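I promised myself I'd write up the timestamp saga before I forgot how it went, so pour yourself a coffee (it's mostly about clocks, I'm sorry!).

For most of March our two hand-held grippers disagreed about when things happened. Nattawut would close one, I'd close the other, and the recordings came out 28 milliseconds apart, then 50 on the next try. I blamed the camera driver for days. I rewrote the buffering, I rewrote it again, and I said some unkind things about a USB hub that had done nothing wrong.

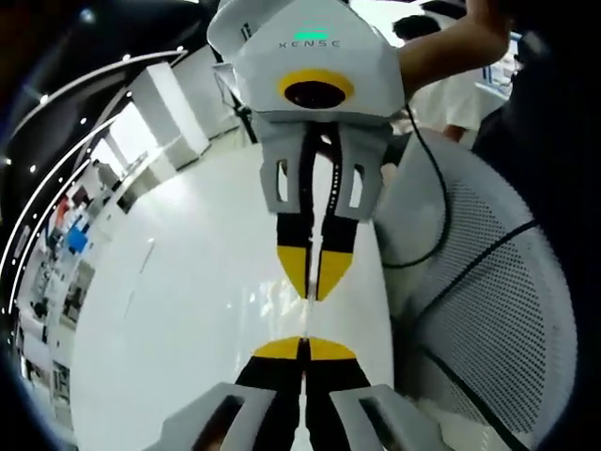

Hanna was the one who suggested looking at how our logger stamped each message. We were using arrival time, bless us, so any hiccup on the laptop ended up baked into the data. Now every message keeps the time from the device, and a little script called Kamham lines the streams up afterward. I ran it over 1641 old clips while I ate lunch, and the finger widths sit right on top of the video again – I may have cheered!

Next up is the pose filter, which still drifts when you turn your wrist quickly. Svitlana wants to try a smaller window. I'd like to plot the raw gyro first.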